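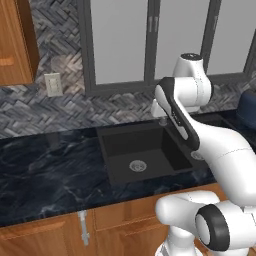 Nghĩa Đặng

The open day at Prallham gave most of its floor to hardware. Nhàn Ninh had a desk near the back and a simulated kitchen on a monitor. She maintains the kitchen scenes for Bosico, the group's household manipulation project, and spent the afternoon running one arm at one sink.

"Sinks are a reach problem first," she said. "The basin floor is below the counter, the wall is behind it, and the upper cabinet limits how high the elbow can go. Most of our failed plans die there, before the gripper has touched anything."

The demonstration ran from a fixed list of 200 start poses. For each one the planner gets 2 seconds to return a path. If it returns none, the pose is logged and the next one loads. Ninh does not tune poses by hand during a session. "If I fix one, I can't compare it with last week's run."

I asked about the stone. The dark, veined countertop looked like decoration. She said the surface finish matters to the cameras and has no effect on the planner. "Contact only sees the collision mesh. The mesh for this counter is a slab with a hole in it."
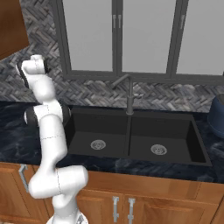 The arm at the double-basin sink, gripper raised beside the window.

The faucet is modeled as a fixed obstacle. Ninh wants the lever to move by September, which means adding a joint and a friction value she does not yet trust. "We measured 40 real levers and the spread was bad. I would sooner publish the range than pick a number."

Visitors asked mainly when it would wash dishes. She referred them to the schedule on the wall, where dishes do not appear.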